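Good Practice for Shared Robot Test Scenes: Second Progress Report to the Koltamon Fund
By Hrefna Eyvindsson, Windley project office
August 30, 2026

Dear friends at the Fund,

It has been a full and rather cheerful stretch of work since our January letter, and I'm glad to be able to tell you that the good practice guide now exists as something people can read and argue with. You'll remember that when we first wrote to you, all we had was a complaint. Groups who test robot arms in simulation were reporting results to one another that couldn't fairly be compared, and the people reading those reports (buyers, mostly, and a few patient safety officers) had no way of telling a careful test from a lucky one.

The guide is in 4 parts: how to describe a scene, how to run a trial, how to record what happened, and how to report it. The first part took far longer than we had planned. I had pictured a tidy page or two about tables and lighting, and Yeshi Alemneh, who has led the drafting from the start, very kindly let me go on believing that until the comments came in. People care a great deal about tables, as I now know! They want to be told the height, the surface, where the light comes from, and whether the background was changed between one trial and the next. We ended up with a scene sheet that gets filled in before any trial is run and can't be edited afterward without leaving a note.

The trial rules were easier to agree on. A run counts from the moment the arm leaves its starting pose. If somebody stops it by hand, that's recorded as a stop, with a reason, and it stays in the total. We had one long and good-natured disagreement over objects that are picked up and then dropped into the wrong place. Our partners at Frandsen wanted those marked as partial successes, and the Fivus team wanted them marked as failures. The draft now asks for two separate marks, one for the grasp and one for the placement, and both groups tell us they can live with it.

To try the rules out, we asked both partners to run the same sorting task under the draft, 2,000 simulated trials at Frandsen and another 2,000 at Fivus. Both sets are finished. When Yeshi went through the logs she set aside 649 records that didn't meet the reporting rules, nearly all of them on account of a missing scene sheet or a stop with no reason given. I was a bit downcast when I first saw that figure, I'll admit, but she pointed out that these were the very gaps the guide is meant to catch, and that most of them came from the early weeks when the forms were still clumsy. We have shortened the forms twice now, and the later batches are a good deal cleaner.

The part of the guide that has drawn the most interest concerns containers with dividers. A tray with compartments gives a clear question to ask of every trial (which compartment did the object end up in?), and it also brings in walls that the fingers can strike on the way down. The draft therefore asks for the compartment to be named in the record, and for any contact with a divider to be logged even when the placement is good.

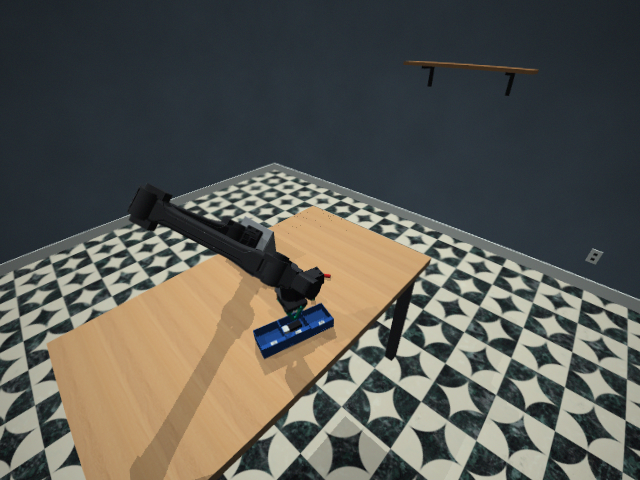
Simulated sorting task: gripper fingers in the middle compartment of the blue tray.

We have also added a short section on shadows, at the request of Fivus. The arm's own shadow moves over the work surface as it goes, and a system that relies on camera images may respond to it. Groups are now asked to say whether shadows were switched on, and to keep that setting the same through a whole batch.

Spending is in line with the plan, apart from a small overrun on editing, which we have covered from the travel line - two of the visits were held as calls instead. For the next period we'd like to finish the reporting section, publish the blank forms, and hold an open comment round so that groups outside the partnership can have their say. Yeshi would also like to write a plain-language version for buyers, and I do hope you'll let us tell you more about that when we speak. The current draft and the comment log are on their way to you separately.

With warm thanks for your patience and your very useful questions,
Hrefna

Contact the Windley project office | © 2026 Windley | Back to top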